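## 3. What was in the bin

Our brief was to find out why the shared parts bin in the Volgate workshop never seems to contain what anyone wants. The method was unglamorous. On a Friday in February, Beril and I tipped the whole thing out on a sheet and sorted it, which took until well past six and cost us both a pair of decent trousers.

The tally came to 202 items. Of these, 61 matched something on the official stock list. The stock list itself runs to 1,254 entries, so either the rest is in a cupboard we were not shown or the list was written by an optimist.

We sorted by use first, then gave up and sorted by material. Plastic parts were the largest group, and also the hardest to name. Several are long pieces with holes in them, and a long piece with holes in it could belong to nearly anything. We labelled these "bracket, general" and moved on. Cleaning supplies were the surprise – they have no entry on the list at all, yet they drift into the bin and stay there. 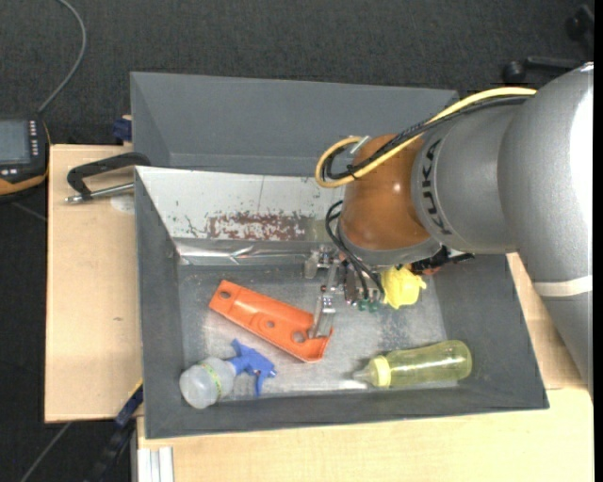
Alper Keskin read our draft and objected to the category "bracket, general", on the grounds that it would be the new bin within a month. He wanted every part with holes measured and given its own line, and added that spray bottles belong on the shelf by the sink, where he has been putting them back since September.

We took the second point. On the first we compromised: parts with holes are now split into orange and other, which Alper calls a disgrace and Beril calls a start.

## 4. Changes made

- The bin now holds plastic parts only, for a trial of 2 weeks.
- Bottles go to the sink shelf.
- Anything unclaimed goes into a crate marked Trultance, after the kit it probably came from.

By the second Monday the crate was full. The bin had also gained a glove and half a ruler, neither of them plastic parts in the sense we intended. Both have been added to the appendix.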